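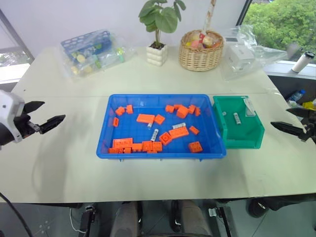 Astcombe Mixed Bricks — read me first

Welcome, and thank you for taking the time to look in. Astcombe is a small set of pictures of an everyday sorting job: orange building bricks and a few odds and ends that have got in among them, with a blue tray for the bricks and a green bin for whatever doesn't belong. I started it in February, thinking it would be a weekend's work, and it has grown rather fonder of my evenings than I meant it to.

What you get

There are 2,000 pictures in the full set and 200 in the folder called Demo, which is the one to fetch if you only want a quick look round. Fothergill is the list of labels, kept as plain text so that you can open it in anything.
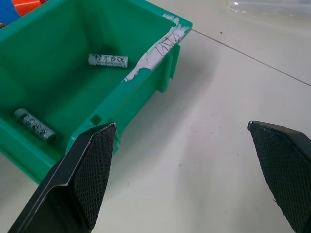

Batteries in the green bin, with the old tape label still on the rim.

The labels

I have kept the names as homely as I could. A "brick" is any orange piece, long or short, studded or smooth — please don't go looking for finer groups, as I gave up on those quite early. "Battery" means what it says. Anything I couldn't name with confidence went down as "other", and I would sooner have a large "other" than a lot of wrong guesses.

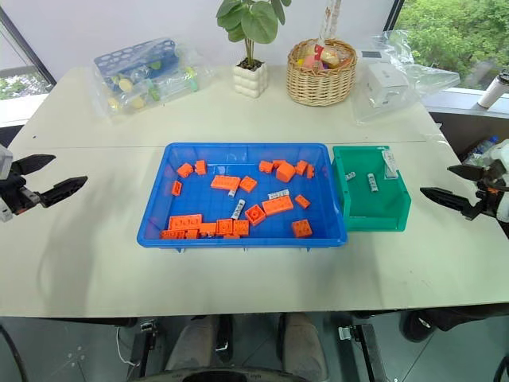 Overlaps were the slow part of the labelling. Bricks drift into corners and lean on one another, and where they do I have drawn round only the part that shows. The cluster at the upper right of the blue tray is a fair sample, with one narrow brick propped against the wall. Drekier, the second label file, marks these pieces as "touching".

Corrections are very welcome, however small, and should go to Yvonne Rudd with the picture number.

Last changed 01/07/2018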